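Remo self-adhesive wallpaper, lavender with red flowers: my review after eight months

I bought this wallpaper from Purkis in October, together with the marble-pattern table surface from Gukmont, which I review more shortly at the end. I am not a decorator. I had papered one wall before in my life, with paste, and I did not enjoy it. So please read this as the opinion of a careful beginner.

My place for it was small: three walls around a work surface, with metal posts in the corners. The walls were painted grey and looked like the inside of a filing cabinet. I wanted something more friendly to look at during the day, and I did not want to spend much.

What you get

The roll is 538 mm wide and 8 metres long. It comes in a thin plastic sleeve with one page of instructions. The instructions are correct but very short, and the drawings are so small that I had to use a magnifying glass for the second one. There is a grid printed on the backing paper, and this I found truly useful. My cuts were straight on the first try almost everywhere.

No tool is included. The competing roll from Bedoya, which I had in my kitchen before, came with a little plastic squeegee. It was not a good squeegee, but it was something. For Remo I used a folded tea towel and an old library card.

The pattern

The background is a soft lavender. In the shop's photographs it looked more blue, and I was afraid it would be cold, but it is a quiet colour with some grey in it. The flowers are red with dark plum leaves and stems, and here and there a small bud. They are printed cleanly. With my nose close to the wall I can find a few places where the red goes over its line by the width of a hair, and I don't mind it.

I should say that it is quite an old-fashioned pattern. A friend told me it reminds her of a guest room in the country. I like guest rooms in the country, so for me this is praise, but you should know your own taste before you order.

The pattern repeat is not difficult. I had to throw away a piece as long as my forearm on each side to make the flowers meet, and what was left over I used to line a drawer.

Putting it up

I washed the walls with warm water and a little dish soap and left them until the next morning. Then I peeled the backing a hand's width at a time and smoothed downwards. This is slow work. If you peel too much at once, the sheet folds and sticks to itself, and then you need patience and good fingernails. It did come apart again without tearing, I must give it that.

You can lift and replace a sheet for the first few minutes. After this the glue becomes serious.

The corners took me longer than everything else together. At the metal posts I cut the paper beside the post and did not try to go around it. My advice is to change the blade more often than you think is necessary. A blade that is only a little tired will pull the paper and leave a furry edge.

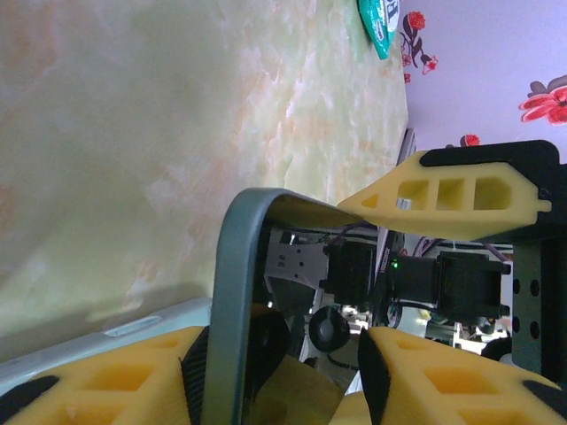
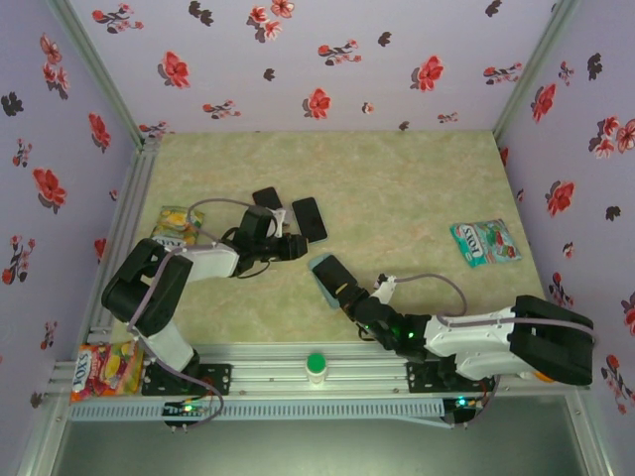
Can it be put over an existing wallpaper?

Only if the old paper is smooth and still holds firmly to the wall. Over a textured or vinyl paper the glue doesn't get enough contact, and the top edge will begin to come down within some weeks. It is better to remove the old paper first.

How it has lasted

After eight months the sheets are still where I put them. One top corner lifted in the hot part of summer. I warmed it with a hair dryer, pressed it for a minute and it has stayed since then. The colour has not changed that I can see, but there is no direct sun on these walls, so I can't promise you anything for a bright window.

Cleaning is easy with a damp cloth. I tried a stronger kitchen spray on a leftover piece and it made the red a little dull, so I don't recommend sprays.

One thing I did not like is the smell. For the first three days it smelled like a new shower curtain. If you sleep in the same room, open the windows.

About the Gukmont marble surface

I chose it to go with the lavender and I am less certain about this purchase. The pattern is a pale green and cream marble with orange and pink veining, and up close it is lovely, almost like clouds. From farther away the veins become faint and what you notice is a pale greenish beige. With lavender walls it is a gentle combination, maybe a bit sweet for some people.

It wipes clean without effort. It does show long scratches if you pull something rough across it, mostly when the light comes from the side.

Price and rating

The Purkis page had 1,099 ratings for the wallpaper when I ordered, most of them good, and the bad ones were nearly all about the glue on rough plaster. I think those buyers were right to complain, as the warning about plaster is printed only on the inside page.

For the wallpaper I give four stars out of five. The missing star is for the smell and the tiny drawings. For the marble surface I give three and a half. I would buy the Remo paper again, and I have already my eye on the hallway cupboard, although there I will take the version with green leaves.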